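Keeping the Coffee Cell in Order
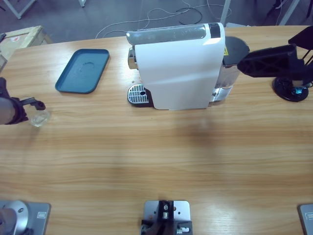 How often does a two-armed table cell need to be checked?
Every working day before the first run, with a longer inspection once a month and a full strip-down each February.

That schedule was set by the engineering group at Taltia, which operates the cell at its Sustonham site. The task itself is modest. One arm handles a small glass cup, the other works on the far side of a capsule espresso machine, and the two must meet the machine at the same points each time. The work of keeping those points where they belong takes up far more of the staff's attention than the coffee does.

The cell is known internally as Osia. It was assembled on an ordinary wooden table, a choice the group has defended more than once. A steel bench would have been stiffer, but the purpose of the project was to learn how a pair of arms behaves on the kind of furniture found in a kitchen or an office. Metal plates along the near edge spread the load of the mounts, and the plates are the first item on the daily sheet. The technician on duty puts a wrench to each mounting screw, records any that turns, and does not power the arms until the sheet is signed.

Wood moves with the seasons, and the records show it. Over the first winter, the left mount drifted far enough that the gripper began to touch the coffee outlet on its way in. The fault was first put down to the software, and 3 days were lost to that idea before a straightedge was laid across the plates. The straightedge now hangs in the room and is used every Monday-equivalent, as the shift plan calls the opening day of each work period.

Grippers receive the next share of care. A glass cup is a demanding object: it is clear, it is smooth, and it shows up poorly to many sensors. The fingers are wiped with a lint-free cloth before each session and compared with a reference pair kept in a drawer. When the contact surface has worn beyond the limit written on the sheet, both fingers are replaced together, and the closing force is set again with a test cup. The group changed fingers after 543 cycles in the first trial and has since shortened the interval.

The espresso machine is treated as part of the cell and has its own page in the log. Its water tank is emptied at the end of each session, and the drip tray is lifted out, rinsed and dried. The position of the machine is then checked against a paper template, which is laid on the table and removed before the run. A shift of a few millimeters is enough to spoil a pour. The serving tray is placed by hand and is allowed to sit at an angle, as the group wishes the arms to cope with some disorder.

Cables remain the least settled part of the installation. They run across the carpet between the table and the back of the room, and the site safety review has asked for a permanent channel. A Trevaskis floor duct has been ordered. Until it is fitted, the daily check includes a walk along each line from plug to table, and no one enters the area behind the table while the arms are live.

Repairs follow a fixed order. Power is removed, the arm is supported by hand, and the joint in question is photographed before any bolt is loosened. Parts are returned in the reverse order, and the arm is then run at low speed without a cup. Only after 42 clean passes is glass allowed back into the gripper. The log stood at 3083 completed runs on 27 November 2018, and the next entry below that figure records a loose screw on the center plate, tightened and signed for.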